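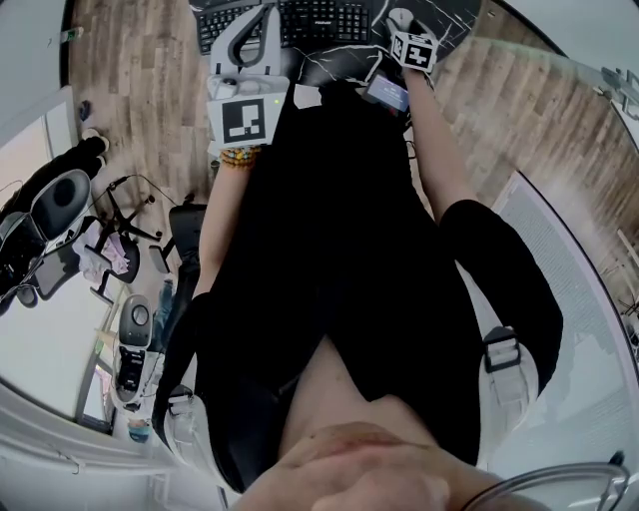 Vue de la caméra de tête, les deux préhenseurs à main au-dessus du bureau, clavier en haut.

Vendredi 30 septembre

Repris la comparaison des deux préhenseurs à main là où je l'avais laissée mardi. Gauche : le Trinimo, poignée en boucle, marqueur sur la face avant. Droite : le Furier, avec le cube de marqueurs au-dessus. Harnais à bretelles blanches, le même que la dernière fois, réglé un cran plus court à droite. La boucle ne descend plus sur les côtes quand je lève le bras.

Protocole inchangé. Saisir une touche retirée, la déposer dans un bac, revenir au point de départ, recommencer. 15 cycles par main, puis inversion des mains, 4 séries en tout. Entre deux séries je pose tout, je relance l'enregistrement et je revérifie la synchronisation avec un clap des deux pinces devant la caméra.

Première chose à noter, le suivi. Le marqueur plan du Trinimo est bien lu tant que la face reste tournée vers la tête. Dès que je couche le poignet pour prendre un objet à plat, l'angle devient rasant et la pose saute. Dans les journaux, les sauts sont presque tous sur l'axe de roulis, par paquets de 3 ou 4 images, puis la pose revient à sa place sans dérive. Une interpolation courte suffit à combler. Elle ne suffit plus quand la manche passe devant, et là je perds la séquence entière.

Le cube ne pose pas ce problème. Il reste presque toujours une face exploitable, souvent deux, et le passage de l'une à l'autre ne laisse qu'une petite marche dans la translation. Cette marche vient du calibrage : les faces ne sont pas exactement à l'équerre et le fichier de géométrie les suppose parfaites. À mesurer au pied à coulisse avant de toucher au filtre. Le défaut du cube est mécanique. Il est haut, il déplace le centre de gravité vers l'avant, et au bout de deux séries le pouce compense. Je le sens avant de le voir sur les courbes.

Deuxième point, la fermeture. Course du Trinimo plus longue, ressort plus dur, retour franc. Sur les petits objets je serre trop et la pièce tourne entre les doigts. Le Furier est plus progressif mais il y a un jeu dans la gâchette, et l'ouverture enregistrée ne retombe pas à zéro pince fermée. J'ai remis le zéro deux fois dans la matinée. Si le décalage était constant je le soustrairais, mais il change selon que l'on relâche vite ou lentement. Probablement du frottement dans la glissière. Démontage lundi.

Cadence d'échantillonnage ramenée à 100 Hz des deux côtés. Auparavant les deux contrôleurs tournaient chacun à leur rythme et je passais plus de temps à rééchantillonner qu'à lire les résultats. L'horodatage du Furier se fait à la réception, celui du Trinimo à l'émission. Il reste donc un retard fixe à estimer, ce que le clap donne assez proprement.

Les câbles : ceux de droite tirent encore. Je les ai laissés courir le long du corps, ce qui va pour un travail assis, mais en extension complète le bras arrive en bout de mou avant d'arriver en bout de course. Prévoir une rallonge souple, et un point d'attache sur la bretelle à hauteur de clavicule.

Caméra de tête : le cadrage prend trop de torse et de menton. Les mains sont dans la moitié haute de l'image et le plan de travail touche le bord supérieur. Pour la pose des marqueurs c'est acceptable, pour l'apprentissage ça l'est beaucoup moins, une bonne partie des pixels est du tissu noir. Relever l'inclinaison et refaire le calibrage extrinsèque ensuite, dans cet ordre. La fois précédente j'avais fait l'inverse et perdu une demi-journée.

Le plateau du bureau, noir veiné de blanc, n'a donné aucune fausse détection. Je m'en méfiais. J'ai quand même gardé le seuil minimal de taille des marqueurs, il ne coûte rien.

Periklis Deligiannis a relu les courbes en fin d'après-midi. Il préfère le cube, sans discussion, et propose de le monter sur une équerre plus basse, quitte à perdre une face sous la main. Je suis d'accord sur le principe. Je voudrais d'abord la même mesure avec le support Ventura, que nous avons déjà en stock, avant de commander quoi que ce soit chez Wullier.

Données copiées sur le disque du labo, séries 1 à 4. La 2 est à refaire, le clap de début manque.

Lundi : glissière, pied à coulisse sur le cube, inclinaison de la caméra. La fatigue du pouce attendra une séance plus longue.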